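Zamholm Kitchen Pack: a lot of wall for the money

Review by Llinos Pumphrey
February 3, 2020

I'll say up front that I didn't want to like simulated kitchens. I've spent years collecting demonstrations on real arms, with real tape on the floor and real cups going over, and every vendor who has told me I could skip that part was selling something. Zamholm is selling something too. It's a package of rendered kitchens, a stock parallel gripper, a way to drive the gripper by hand, and a recorder that saves each attempt as an episode your policy can train on. Our group took a one-seat license in November and I've been living with it since.

The short pitch on the product page is "demonstrations by lunchtime." That part is close to fair. Tomos Sayce had the install running on his desktop before I'd finished reading the license terms, and the first episodes were on disk the same morning. Setup is one download, one settings file and a calibration step for the hand controller that you will do twice, the first time with the axes flipped. The manual mentions the flip on page 14. It should be on page one.

Driving feels good. There's a small lag between your hand and the gripper, and after an hour I stopped noticing it. You pick a task, the kitchen loads, you do the thing, you press a pedal or a key, and it loads again with the objects moved. The wrist view is the one most people will train on, so it's the one I cared about.
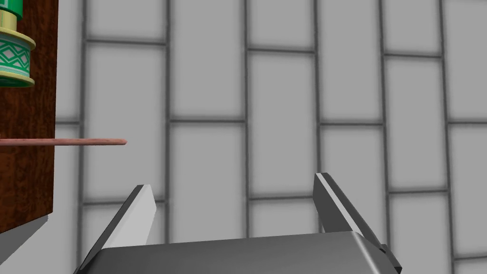
Wrist view: fingers open, cabinet and patterned container on the left, tile across the rest.

I have few complaints about a view like that one. The wood has grain in it, the container has a proper pattern with a shine on the collar, and both fingers are in sight. A learner has something to hang on to. If you know where that cabinet edge is, you have some idea where your hand is.

Then you turn the wrist, and this is where my doubts start. A great deal of what the camera sees during an honest approach is background. People don't drive in straight lines. They back off, tilt, change their minds and come in again, and all of that gets recorded. In the Zamholm kitchens the background is very often gray tile. We logged 3,282 episodes across the trial and I scrubbed through a depressing number of them by hand, and I can now draw the grout from memory.

Zamholm will tell you the tile is randomized. It is, in the sense that you can swap the texture and change the color between episodes. What you get out of the box is a soft, even light and a soft, even grout line, with each tile shaded a bit darker toward its edges. I have met real tile. It has a window reflected in it and a smear of something next to the stove. The lighting menu has three presets, and Tomos and I couldn't reliably tell two of them apart in the wrist view. 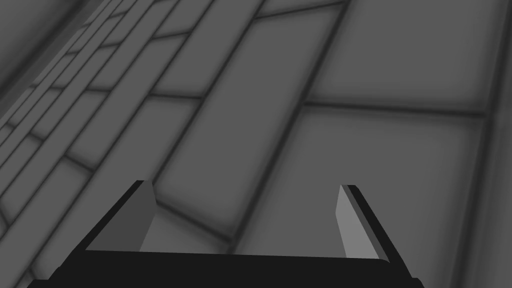
Screenshot: Llinos Pumphrey, Zamholm Kitchen Pack trial

Try working out where your hand is from that. I'm not being unkind to the renderer, which handles the slant of the grout perfectly well. My problem is with what goes into the training set. The fingers are open, there's nothing between them, and beyond them you have tile and more tile. Pair it with whatever the operator's hand was doing at the time and you're asking the policy to learn an action from a picture with very little in it. Iolo Watkins, who trains most of our models, argues that frames of this sort are useful because a real wrist camera also looks at blank walls. He has a point. I'd still like the tool to let me decide how many of them I keep.

It won't, or not easily. There is a trim function, and it cuts the start and end of an episode. It doesn't touch the middle, and the middle is where the wandering happens. There's no filter for "no task object in view," although the simulator obviously knows where every object is and could work it out for free. I asked support about it and got a polite reply saying it was being considered. Panagiotis Panagiotou on our team wrote a script that does the job in an afternoon. You shouldn't have to have a Panagiotis.

On the numbers. We trained the same small policy two ways, once on everything and once on the set with the emptiest stretches taken out. Then we ran both in the simulator on a pick-and-place task, 200 tries each. The trimmed one did better, though by less than I'd hoped, and I wouldn't bet a paper on the gap. Neither one impressed me when we moved it to the real arm. We'd expected a drop. I hadn't expected it to reach so confidently for the wrong side of the counter. Adding 307 real demonstrations fixed more than any setting I touched in the software, and you can read that as praise for mixing the two or as a comment on the sim data. I read it as the second. Iolo reads it as the first and has asked me to say so.

Other notes, in no order:

The recorder is solid. No episode came out damaged, and the timestamps line up between the views. After two years on Fludport's recorder, where they didn't, I was grateful.

Exporting is slow. Start it before you go home.

Contact is forgiving. Objects stick to the fingers a little longer than they should on release, and new operators learn to rely on it. Check for this before you let anyone record in bulk.

You can't add your own furniture without the studio tier, which costs more than twice what we paid. The stock kitchens are nice enough, but there are only so many, and my backgrounds were starting to feel like one long wall.

The success checker is too generous. It passed a mug lying on its side as "placed." We went back to marking episodes by eye.

Who should buy it? A lab with no arm yet, or one arm and a line of people waiting for it, will get decent use out of the single seat. Operators can practice without breaking anything, and you can shake out your training code before the hardware shows up. If you already have an arm and someone patient to drive it, I'd put the money toward that person's hours. Eifion Edwards, who holds our budget, has renewed for one more year on the condition that I stop talking about grout at meetings.

Rating: three out of five. I'll look again if the middle-trim feature ships — and I'll want to see a dirty wall.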